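Lunde Table Cover
Wuma / Table Covers / Item 448

Lunde is a plain table cover for craft tables, display tables and everyday use at home. The weave is tight and has no nap, so crumbs and thread ends brush off by hand. It is sold in one width and cut to the length you order -- allow extra if you want a drop at the ends.

Width: 172 cm
Wash: 40 °C, mild detergent, no bleach
Drying: line dry or low tumble
Edges: hemmed on all four sides
Sold by: Wuma, Nasarero store and mail order

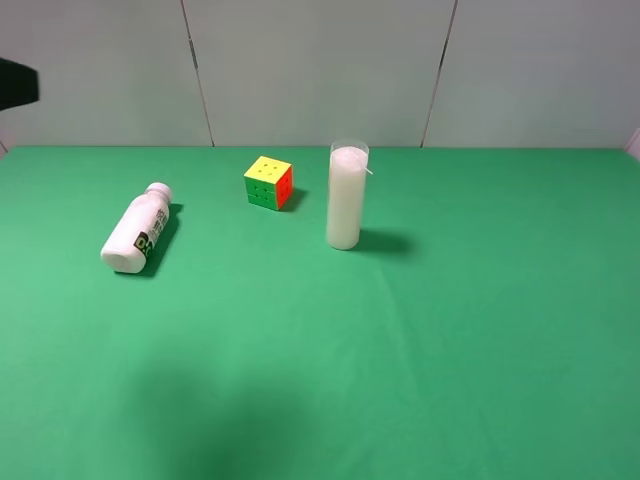 Green cover with a pillar candle in a clear glass holder.

Cut lengths can't be returned unless there is a fault in the cloth. Color varies a little between dye lots, so order matching covers together. The Pivari underlay is sold separately and keeps Lunde from sliding on varnished tops. Stock of the underlay is low until June.

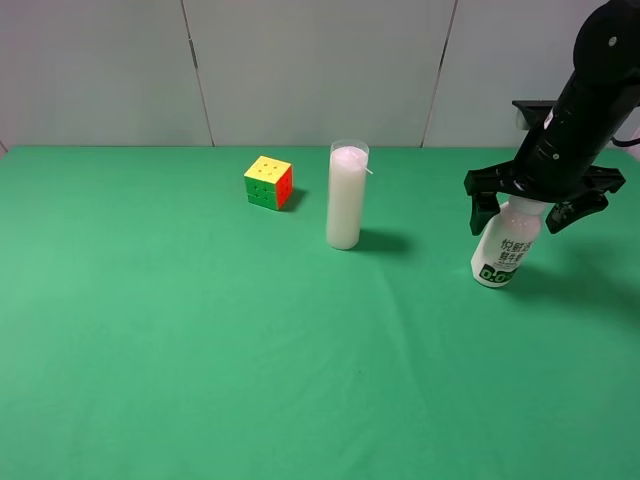
Can I iron it?
Use a medium setting on the back while the cloth is still slightly damp. Steam is fine.

Page updated 30 Mar 2022. Trade orders: ask for Adi Pelupessy.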